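Progress Report to the Grastus Fund
Hand Recovery After Carpal Tunnel Release
Submitted by the Odberg Hand Clinic, 25 July 2026

Where we are

We are at the halfway point of the grant and very happy with how it is going! The program offers early, guided hand exercise to people who have had carpal tunnel release, the operation in which the ligament across the base of the palm is cut to take pressure off the median nerve. Before the grant, most of our patients left with a bandage, a single printed sheet and a follow-up appointment for the stitches. Now every patient who wants it gets a teaching visit before surgery, a check of the wound and finger movement 14 days after, and a place in a small group class once the surgeon is satisfied with the healing.

Our target for the whole grant is 200 patients. We passed 100 shortly before writing this, so we are on pace, and the waiting list for the Cunton classes is longer than we planned for (a good problem, but one we come back to below).

The teaching visit

This has been the nicest surprise of the project. We had thought of it as a short talk about wound care, and it has grown into the part that patients mention most. They practice the tendon glides while their hands are still unbandaged, so the movements are already familiar when they have to do them with a sore palm. They also learn how to keep the hand raised, what normal bruising looks like, and which signs mean they should call us: spreading redness, fever, drainage, new numbness, or pain that gets worse when it should be easing.

We rewrote the handout twice. The first version was all anatomy and far too long. The second fits on one folded page in large type, and the phone number is on the front, where people can find it.

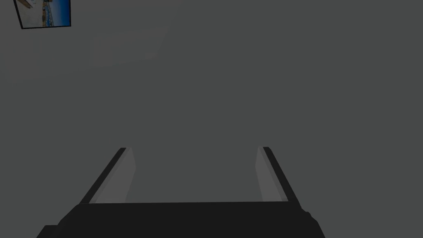
Pinch strength is what we worked on hardest this spring, and the classes changed a good deal as a result. Patients expect their grip to be weak for a while after the operation, but a weak pinch catches them off guard, usually over a button or a jar lid or the zipper on a coat. We teach three pinches: thumb to the side of the index finger, thumb to two fingertips, and the flat pad-to-pad pinch. The last one is the hardest to explain. People curl the tips and dig in with their nails, when what we want is two straight, flat surfaces coming toward each other with a slight inward slant, much like the pair of gripper fingers above. Once they have the shape, we add therapy putty, softest grade first, and we stop for the day if the scar starts to ache. Heavy lifting stays off the list until the surgeon clears it.

The Cunton and Grube sites

Cunton opened in January and filled up at once. The room is bright and close to the bus stop, and the evening class has brought in people who could never have come during working hours, including a bakery worker who kneads dough all day and had put off surgery for years. She is back at work, with a schedule her employer agreed to change for the first weeks.

Grube has been slower. Attendance dropped when the road was being resurfaced, and we lost several patients between the wound check and the first class. We now book the class at the wound check itself, before the patient goes home, and turnout has picked up nicely since then. We also moved the start time a little later so that parents can do the school run.

What we are measuring

Each patient fills in a symptom questionnaire before surgery and again at the end of the classes. We also test grip and pinch strength on both hands and note scar tenderness. It is too early to give you results we would stand behind. Many of the patients enrolled so far have not reached their last visit, and we have no comparison group, so the final report will describe change over time and will be careful about causes. Some patients report numbness that is slow to clear, especially those whose symptoms had gone on for a long time before the operation. We tell them about this at the teaching visit and record it at every contact.

Money

Spending is close to the budget. Therapist hours are slightly over because of the extra evening class at Cunton, and printing is under. We would like to move $500 from printing to therapy putty and a second pinch gauge, so that Grube no longer has to borrow the one from Odberg. Please let us know if this needs a formal request.

Next steps

A second evening class at Cunton is our first priority, and the room is already promised to us. We are also preparing the handout in Spanish, with a native speaker checking the wording of the warning signs. The scar massage session will be moved one class earlier at all sites, for patients whose wounds have fully closed. Questionnaire data will be entered monthly from now on, and the next report will include the first set of completed before-and-after scores.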